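# How to Read the Label on a Box of Cereal

A food label is a small table of measurements. It tells you how much energy and how much of certain nutrients are in the food.

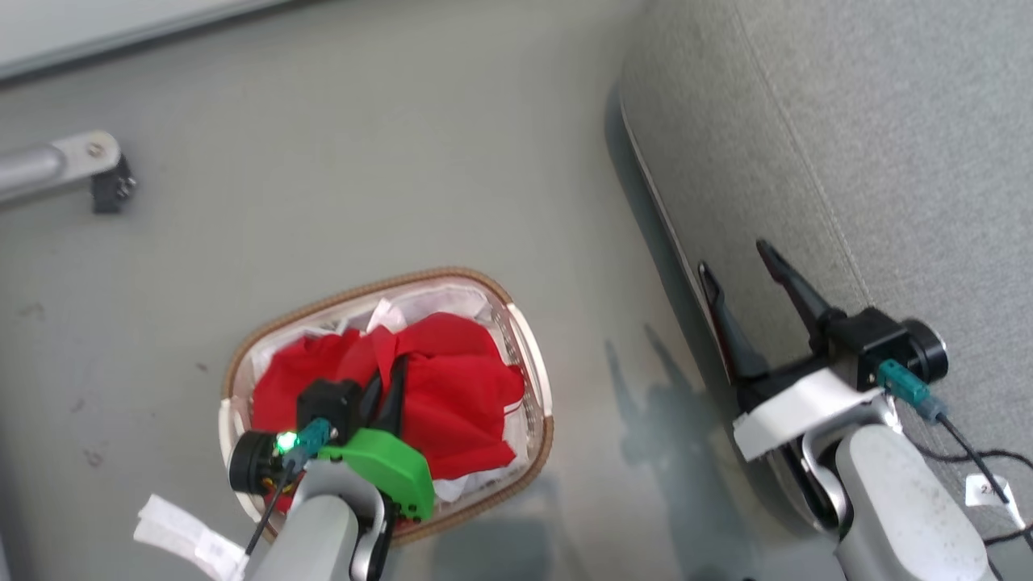 Vy Chu wrote in to ask why the label on her cereal gives two different numbers for sugar, and whether she should add them together. The answer is no, and the part on sugars below explains why. It helps to read the label from the top down first.

## Serving size

The first line to find is the serving size. Every other number in the main column depends on it.

A serving size is given in two ways. One is a kitchen measure, such as a cup. The other is a weight in grams, written as "g". A gram is a small unit. A paper clip weighs close to one gram.

Take a cereal called Wuvurus Oat Rings. Its label says that one serving weighs 38 grams. If you pour a bowl that weighs 38 grams, the numbers on the label match your bowl. If you pour twice as much, you must multiply every number by 2. The label does not know how big your bowl is.

## Calories

A calorie is a unit of energy, in the same way that an inch is a unit of length. Your body uses energy all the time - to pump blood, to keep warm, to grow, and to think. Running and swimming use more of it than sitting does.

The energy in food comes mainly from three nutrients:

- Carbohydrate: 4 calories in each gram
- Protein: 4 calories in each gram
- Fat: 9 calories in each gram

Fat holds more than twice as much energy per gram as the other two. This is why a spoonful of peanut butter has more calories than a spoonful of plain rice.

A food with more calories is not a bad food. Nuts have many calories and also contain protein and fiber. Children need plenty of energy to grow, so counting calories is not a job for children. The number is there as information.

## Total sugars and added sugars

This is the part Vy asked about. Total sugars means all the sugar in the food. Some of it may come from ingredients such as milk or fruit, which contain sugar naturally. Added sugars means the sugar that was put in when the food was made. Honey and syrup used in a recipe count as added sugars too.

Added sugars are already inside the total. Suppose a label reads:

- Total sugars: 13 g
- Includes 2 g added sugars

The food has 13 grams of sugar altogether. Two of those grams were added, and the other 11 were in the ingredients from the start. The word "includes" is the clue.

## Fiber

Fiber is a kind of carbohydrate that your body cannot fully break down. It gives much less energy than other carbohydrates, but it helps food move through your gut. Oats, beans, pears, and whole wheat bread all contain it.

## The ingredient list

Ingredients are listed in order of weight, with the heaviest first. If the list begins with "whole grain oats", there is more oat in the box than anything else. Near the end you will find things used in small amounts, such as salt and vitamins.

The list is also where people with allergies check for foods such as milk, wheat, or peanuts. If you have an allergy, always read it with an adult, even on a box you have had before. Recipes can change.

## Try it

Find two boxes or cans in your kitchen and compare them.

1. Write down the serving size of each in grams.
2. Write down the fiber for each serving.
3. Check whether the serving sizes match. If they do not, the fiber numbers cannot be compared directly.
4. Read the first ingredient of each.

If the serving sizes are different, divide the grams of fiber by the grams in one serving. Do this for both foods, with a calculator if you like. The larger answer belongs to the food with more fiber per gram.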